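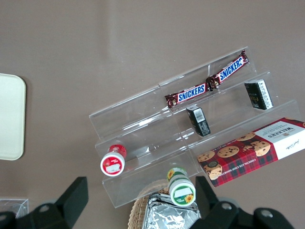

Candy bars, jars and small boxes on the clear three-tier stand, Room 207.

The snack table in 207, and how to use it

The snack table at Irkard's Cloltthorpe office has moved to Room 207, and it has been set up differently from the one we had by the copier. Several people have asked how it works, what it costs and who to tell when something runs out. The answers are below. Prices are good as of 19/03/2020 and will be looked at again in October.

The stand

The biggest change is the clear plastic stand with the stepped tiers. On the old table everything small went into one deep bowl. The large items rose to the top and the small ones sank, and when we emptied the bowl for the move we found a pack of gum that had been discontinued. With a stepped stand you can see what there is without digging.

The stand came from Cedell, the shop fittings place, and it is the 17-inch model. They also make a 30-inch one, which I measured for and which would have taken up too much of the table. The tiers have a raised lip along the front and dividers across them, so a bar laid flat will stay where you put it. Round things are less reliable. The small jars will tip over if they are bumped, and it is fine to leave them lying down as long as the lid is on tight.

We are keeping the stand for small items only: candy bars, the jars, the little boxes. A box of cookies can rest on one end. Please don't put mugs on it. The plastic scratches easily, and hot things leave a cloudy ring that does not come out. To clean it, use a damp cloth and dish soap. Paper towels leave fine scratches, and glass cleaner makes some clear plastics craze over time. I wipe it down when I restock, so the only thing anyone else needs to do is clear up crumbs.

I am not labeling the tiers. We tried labels on the old shelves and they were wrong within a week. If you take something out to read the ingredients, put it back in any open space.

Trays and baskets

Everything that doesn't suit the stand goes in a tray or a basket. The rule of thumb I use is that flat or slippery packaging goes in a tray with a rim and anything bulky goes in a basket. Bags of puffed snacks are light and slide off each other, so they need a rim on all sides. The foil containers with lids stack well in a basket as long as the stack is straight. When it leans, the lid at the bottom gets dented and starts to lift at the corner, and then we have to throw it away.

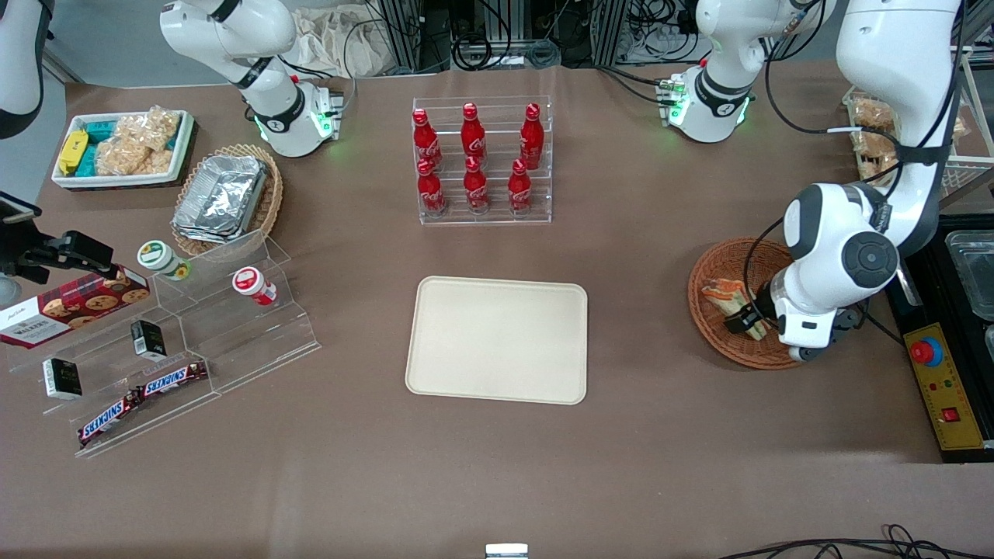
The plain beige tray in the middle is for putting together a selection. If you have visitors in one of the meeting rooms, choose what you want from around the table, put it on the tray and carry the whole thing over. Bring the tray back when the meeting is over, along with anything unopened. Unopened items go back where they came from and are not charged. Please don't use the tray for long-term storage, even if the rest of the table is full. It was always the first thing people looked for on the old table, and it was usually under a pile of napkins.

The baskets are woven, so they can't go in the dishwasher. Shake them out over the trash and brush the weave with a dry brush, which hangs on the hook by the door. If something leaks in one of them, tell me the same day. A wicker basket that has been left damp will smell, and after that it is no good for food. We lost one that way last October after a juice carton split.

What is on the table

The selection at the moment is mostly things people asked for in the survey. Snickers came out first, as they did the last time we asked. Walkers shortbread was a close second, and it goes on the table in its red box. Once the box is open, close the flap properly. Shortbread goes soft faster than you would expect in a room with a kettle.

I also had a number of requests for things that are less sweet. The puffed snack bars are my first attempt at that, and they have been going steadily. If you have a suggestion, write it on the pad next to the sink. Give the name of the product and where you have seen it for sale. "Something salty" has been on the pad three times and I can't order it.

I can't stock anything that needs a refrigerator. The one in 207 is small and belongs to people's lunches. I also can't stock fresh fruit at present. We looked at the cost of a weekly box and most of it would have gone soft over the long weekends.

Paying

The honesty box is on the windowsill. Prices are on the card beside it, and they are what I pay at the store, rounded up to the nearest five cents. The rounding covers napkins and dish soap. Last month the box came up 19 dollars short of what had been taken. I think most of that was people meaning to come back with change. There is now a sheet and a pencil on a string. Write your initials and what you owe, and cross it off when you have paid.

Visitors don't pay. If you are taking items for a meeting, write the meeting on the sheet so I can charge it to the right place.

Allergies

Many of the items on the table contain nuts, milk or wheat, and some of the packaging is small enough that the allergen line is hard to read. I keep a folder in the top drawer with the full ingredient list for everything I buy. It is in alphabetical order. Anyone who needs to avoid something should check the folder first and ask me if it is not clear.

Please don't add homemade food or loose items to this table. Everything on it should be wrapped, boxed or in a container with a lid. Homemade baking is welcome in the Jia Room, where there is a separate counter, and a card next to it saying what is in it is a help to everyone.

Restocking

I restock first thing in the morning, once a week, and put the older items at the front. Take from the front if you can. When I get to the table I pull out anything within two weeks of its date and set it beside the kettle, and those things are free. They tend to go before lunch.

Spare stock is in the tall cupboard, on the second shelf. If a space on the stand is bare and you know it is stocked in the cupboard, you are welcome to fill it. Bring out a few at a time. When a whole carton gets put out at once it ends up piled on the trays, and then the light bags get crushed at the bottom.

A few smaller points. Wrappers go in the gray bin, and foil containers can go in the recycling once they have been rinsed. The table surface marks if a wet glass is left on it, so there are coasters in the same drawer as the folder. If you need to move the stand, lift it from underneath with both hands after taking the jars off. It is lighter than it looks and everything slides to one end.

Questions, missing items and price corrections can come to me at my desk or through the pad. I will put the next survey out in the fall and print the results in the newsletter after that.

Yuxi Hou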